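Zuddale Picks Lodon for Finishing Work, and Keeps the Contract Short

2 min read

Zuddale, the animation and effects house behind the feature Monti, has signed post-production firm Lodon to handle final compositing on its next project, Jumance. The deal covers 12 shots. It does not cover the rest of the film, and Zuddale has made no promise that it will.

"We have all read the releases where two studios announce a bold new partnership," said Carmela Sanna, head of production at Zuddale. "Then you check the credits a year later and one of them is missing. I would like to see finished shots before I call anybody a partner."
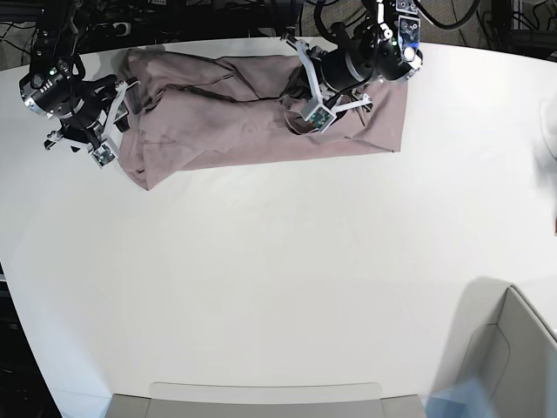
Lodon was chosen after a paid test in which it finished two shots from the opening of Jumance. One was approved on the first pass. The other came back with the wrong grain and had to be redone, at Lodon's cost. Sanna said the second shot told her more about the company than the first did.

The work will be run by Gaetano Palumbo, who joined Lodon as compositing supervisor in October. Palumbo has asked that every shot arrive with a locked edit. Zuddale has agreed in writing, though Sanna doubts the director will stick to it.

"Locked is a word people use," Palumbo said. "We've priced in two rounds of changes. After that we send a bill, and we've told them so." 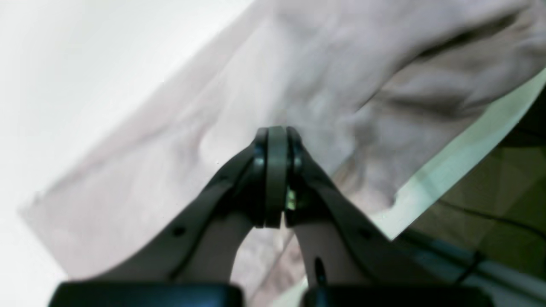 Neither company is claiming that the arrangement will save money. Zuddale handled compositing in-house on Monti and went over its schedule, and it is not convinced that sending shots out would have fixed that. Late notes were a large part of the trouble - and late notes can reach an outside vendor just as easily.

There will be no shared brand and no joint office. Artists at both companies stay where they are, on their current terms.

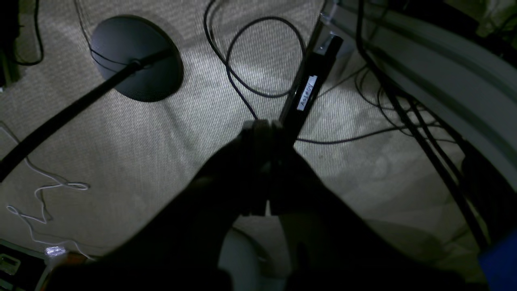 What Happens Next

Lodon starts once the first plates are handed over. Zuddale will look at the results when all the contracted shots are in and decide then whether to send more. Sanna declined to guess which way that will go.
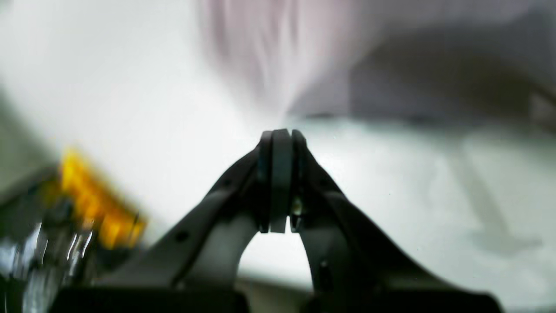
About the Companies

Zuddale makes animated and live-action features and does its own effects work. Lodon provides compositing and finishing for film and television. Press questions about Jumance should go to the Zuddale production office. Requests for early footage will be turned down.

Last updated: October, 2:00 p.m.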